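Rice water keeps going off before I can use it up

31 comments · 12 shares

Posted by teapot_in_flodville, August 2021

Hello all, I hope this is the right section, it was a toss-up between Hair and Kitchen! I've been rinsing my hair with rice water since March, after my sister-in-law wouldn't stop going on about it, and I do like what it does for the ends, which were like straw after two years of box dye. My trouble is the keeping of it. I soak 100 grams of plain white rice overnight, strain it, and put the cloudy water in the fridge in an old drinks bottle. By day five it smells like a pub carpet. My husband has asked me very nicely to stop, and he's a patient man.

Is it meant to smell? Some people say the sour sort is better for you, some say throw it out the minute it turns, and I've read so much now that I'm more muddled than when I began. I only wash my hair twice a week, so making it fresh each time feels like a lot of faff. Any advice gratefully received, and please be gentle, I'm new.

Share · 4 replies hidden

olleo_lane

Just buy one. The chemist does them ready made and they don't smell of anything. Life's too short.

2 likes · Share

curlsandcardigans

Welcome! You're in good company, half of us on here have been told off about our fridges at some point.

A sour smell does mean it has started to ferment, and plenty of people do that on purpose, but they do it for a day or so and then use it, well thinned down with plain water. Five days is longer than I'd go. If it smells really foul, or there's anything growing on top, or it has gone stringy, please pour it away and don't be tempted. Three days in the fridge is my limit and I've stuck to that for years.

What I'd change first is the amount. You don't need anything like 100 grams of rice for two washes unless your hair is down to your knees! I use 25 grams, rinse it quickly under the tap to get the dust off, then cover it with a mugful of water and leave it for half an hour while I get on with the tea. Give it a good swish, strain it, done. The rice goes in the pan for supper so nothing is wasted (my gran would have approved, she saved string). Made that way it isn't really a faff at all, because you were going to cook rice anyway.

The other thing is freezing it. I can't believe how long it took me to think of this. Pour it into an ice cube tray, and when you want some, take out 4 cubes the night before and let them melt in a jug. Mine keep a good month like that. Do label the bag, though, as I once put a handful into a soup. It was fine, if a bit thick.

19 likes · Share

mendonca_allotments

I agree with most of the above, but I'd look at your bottle as well. Old drinks bottles are a pain to get properly clean, especially round the neck, and whatever was left in there gives the next batch a head start. I had the same smell for weeks and blamed the rice. 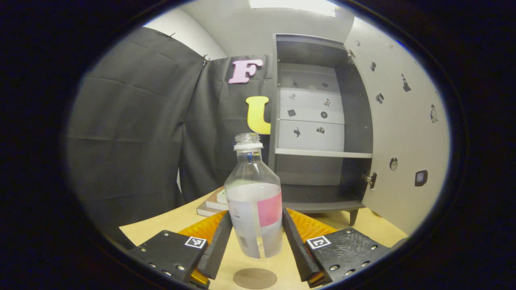

I'd go for a wide jar you can get your whole hand into, wash it in very hot soapy water between batches and let it dry upside down on the rack. A jam jar does nicely. Keep it at the back of the fridge where it's coldest, never in the door, and only pour out what you need so that the rest isn't sitting in a warm bathroom while you're in the shower.

Go easy on how often you use it, too. Twice a week made mine stiff and a bit crunchy, and my friend over in Arnov found the same. Once a fortnight suits me better, left on for five minutes and then rinsed out with plenty of lukewarm water. If your scalp gets itchy, leave it off for a while.

And if you do end up with a batch that's only slightly sour, mine goes on the tomatoes. They've never complained.

8 likes · Share

teapot_in_flodville

Thank you both so much! Bottle is in the recycling, ice cube tray is in the freezer, husband is delighted. Will report back on the tomatoes once I've got some.

5 likes · Share · Show older comments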